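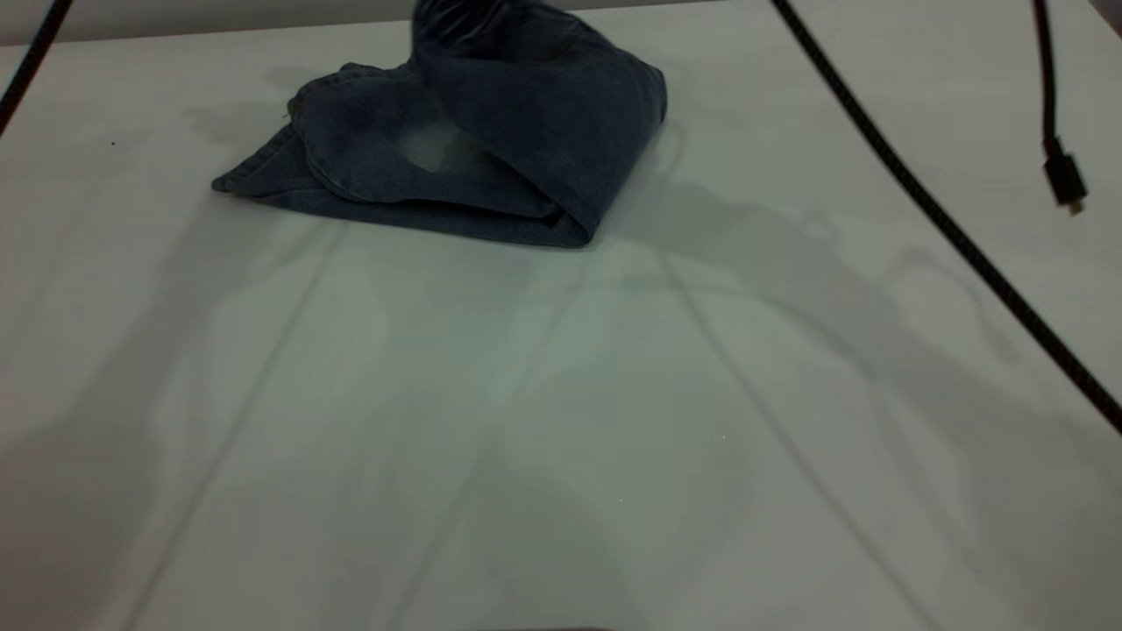
May, a bit after 9 pm, shop notebook

Okay, catching up, because I've let four pages go by with nothing on them but tea rings. Tonight was indigo vat night and I want it down before I forget which bucket was which.

Quick recap for whoever reads this after me: we have two vats going. The big one (Sutter, named after the street the barrel came from) is the fructose one, and the small one (Tunico) is the one I started with henna and keep apologizing to. Both live on the heat mat by the back sink.

Sutter is in great shape! Coppery skin on top, fat blue flower in the middle, liquid underneath a nice clear yellow-brown like weak broth. pH strip read just over 10. I stirred it slowly at lunch, let it settle all afternoon, and didn't touch it till after dinner. Patience pays, and I say that as someone who has none. Temp was 39 C when I started and I left the mat alone.

Tunico is sulking. Greenish gray, hardly any flower, smells flat. I gave it a spoonful of lime and another of fructose dissolved in warm water, then stirred and put the lid back. Going to check in the morning before I add anything else. Last time I kept "fixing" it every hour and ended up with a bucket of blue mud, so hands off.

Swatches: cut 13 from the Ullavari cotton (the heavy unbleached stuff, scoured twice with soda ash, rinsed till the water stopped looking like iced tea). Dips were five minutes under, ten minutes in the air, and I went from one dip up to eight. The rest of the swatches I kept for repeats because I always mess up at least two. One-dip is a lovely pale sky color. The jump from three to four is the big one, and after six I really can't see much difference under the shop lights. Need to look again in daylight.

The aim is still an overdye that lands near worn work pants, so the range I care about is four to six.
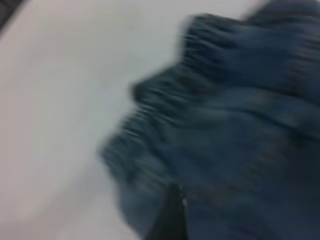
Denim, bunched up. The ruffly edge is on the left.

Weights, for the log: 295 g of dry cloth total through Sutter tonight. That's more than I usually push through in one go and the last couple of dips came out slower to turn, green for ages before the blue came up. I think the vat was getting tired. Next time split it over two evenings, or at least give it an hour's rest in the middle.

Also tried the Grukisport thread, the poly-cotton one. Predictably the poly part took nothing and the skein looks like salt and pepper. Kind of pretty? Useless for topstitching if we want it to match, though. Going back to plain cotton.

Rinse notes: cold water, then a splash of vinegar in the second bucket, then cold again. I used maybe some 50 ml of vinegar and it was plenty. Rubbed each swatch on a white rag after, and the eight-dip one crocked like crazy. Four-dip barely left a mark.

To do:
lime is almost out, order more
new pH strips (the open tube got splashed)
label the swatches BEFORE they dry and curl up
rub test again once they've aired a week
look at Tunico, be nice to it

Gloves had a hole. Left thumb is blue.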